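**Two-tier dish rack: what actually goes on which level?**

posted in Kitchen & Cleaning by **Ro-un So**, January 5, 2025

We moved into a place in Brukbridge with no dishwasher and a counter the width of a paperback. After years of a flat rack that ate half the kitchen, I bought one of those black wire two-tier ones. Narrow level on top with a zigzag wire for standing plates in, wider tray underneath with a wavy wire floor. The instructions were a single drawing of the rack with nothing on it, and a phone number.

My problem is the loading. My wife puts the plates in the bottom because they're heavy. I put them on top because that zigzag bit is clearly for plates. Then the mugs go wherever, the bowls go on whatever is left, and by the second meal of the day something is sitting on the counter next to the rack looking at us.

Specifics, in case they matter:

- Two adults, one nine-year-old, one cat who is not supposed to be on the counter
- Dinner plates, side plates, mugs, small cereal bowls, one soup pot that refuses to fit anywhere
- Counter is hard up against the wall, sink on the left
- Bowls are the worst. Face down they hold a little puddle in the foot ring, face up they hold a big puddle everywhere else

I've also had two plates go over like dominoes. No casualties, but the cat has stopped trusting me.

Is there a correct way to do this, or have I bought a very small piece of scaffolding?

---

**Blažena Kováčik**

Your wife is wrong and I say that with affection, having been wrong the same way for most of my marriage.

Plates go up top. The slots hold them on edge, the water runs off the low side, and you can pull one out without touching anything else. If you put them in the tray they have nothing to stand against, so they lie down on each other, and a plate lying on another plate will still be wet in April.

As for the dominoes: load from one end and let them all lean the same way. The first plate leans on the end rail, the second leans where the first one leans, and so on. People get into trouble when they start in the middle, or when one plate leans left and its neighbor leans right and they meet at the top like drunks at a bus stop. If your plates are different sizes, biggest at the back. You reach over the small ones to get the big ones and you can see what you've got.

Don't fill every slot. I know they're there. My rack has more slots than I will ever use and for the first month I took this as a challenge. Plates packed edge to edge stay damp in the middle. Skip one between each if you can spare it.

Mugs: bottom tray, along the back, in a row, handles all pointing the same way. This sounds fussy. Do it for three days and then try going back. When the handles point every which way, each mug takes up the space of a mug and a half, and you'll hook one with your sleeve sooner or later. Angle the handles toward the front and whichever side your good hand is on.

And mugs go in before bowls. Mugs are tall, they belong against the back where you can't knock them. If you put the bowls in first you'll be lowering a full-height mug in over the top of them with a wet hand, and I have a drawer of single saucers that can tell you how that ends.

The soup pot gets dried with a towel. There is no rack. I've looked.

---

**Vlastimil Doležal**

just use a towel

I have dried dishes with a towel for 70 years (my mother started me early) and never owned a rack. You lay one towel flat, put everything on it, and dry with the other one. Cost of two towels. It folds up and goes in a drawer and the cat can sleep on it

> **Ro-un So:** I appreciate this, but the cat sleeping on it is sort of what we're trying to get away from.

> **Vlastimil Doležal:** different towel

---

**Marcela Baláž**

Agree with Blažena on the plates and mugs. She left you alone with the bowls, though, and the bowls were the actual complaint.

Don't put them face down and don't put them face up. Put them on their sides. A small cereal bowl will stand on its rim in the wavy wire quite happily if you wedge it a little, with the opening facing the front of the rack. Air gets in, water gets out, and there's no puddle in the foot because the foot is vertical.

One bowl on its side will roll. Two won't, or at least mine don't: set the second one just behind the first so they rest on each other. Leave a sliver of air between them where you can. If they're snugged all the way in, like when they're stacked in the cupboard, the inside one stays wet and you've gained nothing. You want them leaning, like two people waiting for the same elevator.

Put them in front of the mugs and all toward one side. That's the bit I'd fight for. If you spread them out along the front, you've got gaps too small for anything, all the way across. If you crowd them to the right, you keep one decent open space at the front left, and with your sink on the left that's exactly where your wet hand arrives. That space is for the thing you didn't plan for. There is always one. In our house it's the lid of something.

The bowl on the counter beside the rack, I've made my peace with. There's one there most nights at my place too. You can solve it by adding it to the pair on their sides, and three is fine if they're small, but then your open space starts to shrink and the lid ends up on the counter instead. Something is going to be on the counter. You get to pick what.

Other things, in no order:

- Rack goes a hand's width off the wall. Yours is hard against it, from what you say, and that's why the backs of the plates are still wet in the morning. If the counter's too narrow, turn the rack so the short end faces the wall.
- Check the legs. Mine came with one very slightly short and the whole top level had a tilt. I put a folded bit of card under it in my first week and meant to replace it with something proper. It's still card.
- Wipe the wire down every so often, especially the low points of the waves where the water hangs. I bought a spray called Purnik for this and it was very nice, and then it ran out and I used dish soap, which was also very nice.
- Silverware: if yours didn't come with a cup for it, use a mug. You already have a row of them.
- Don't let anyone sell you the drip mat. I had a Frade one. It grew things.

I'd skip the side plates in the top level if you're short on slots. They can go on edge in the tray where the bowls leave off, leaning on the side of it.

> **Ro-un So:** Tried this tonight. Plates up top all leaning left, mugs across the back, bowls on their sides to the right. My wife looked at it for a while and said "so it's for plates, then," and went to bed. I'm taking that as a win.
>
> The short-end-to-the-wall thing doesn't work for us, the rack sticks out past the counter and the cat regards it as a pier. But I've pulled it forward from the wall as far as it'll go.

> **Marcela Baláž:** Good. Which way do the handles point?

> **Ro-un So:** Front and right. I'm right-handed. My daughter is left-handed and has lodged an objection.

> **Blažena Kováčik:** She can have the open corner at the front left. One mug, her own, handle however she likes. That's how we settled it with my son and he is now a grown man with a dishwasher.

> **Sabina Bednárik:** Coming in to say the leaning-left thing also fixed mine, which is a Lumora and has a shallower zigzag than most. If the plates still slip, try turning them so the front of the plate faces the way it leans. Or the back. One of those works and I can never remember which until I've done the other one.

> **Ro-un So:** It was the back, for ours.

> **Sabina Bednárik:** Then it's the front for mine. Thanks.

> **Vlastimil Doležal:** still think towel

> **Marcela Baláž:** For the pot, Vlastimil, we all agree with you. Ro-un, one last thing before I go and do my own: empty the top level first in the morning. Taking mugs out from under a full row of plates is fine right up until you stand up straight. I leave the rack loaded overnight and put the plates away before I've had coffee, then the bowls, then whichever mug I'm going to use stays where it is.
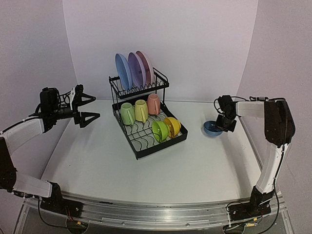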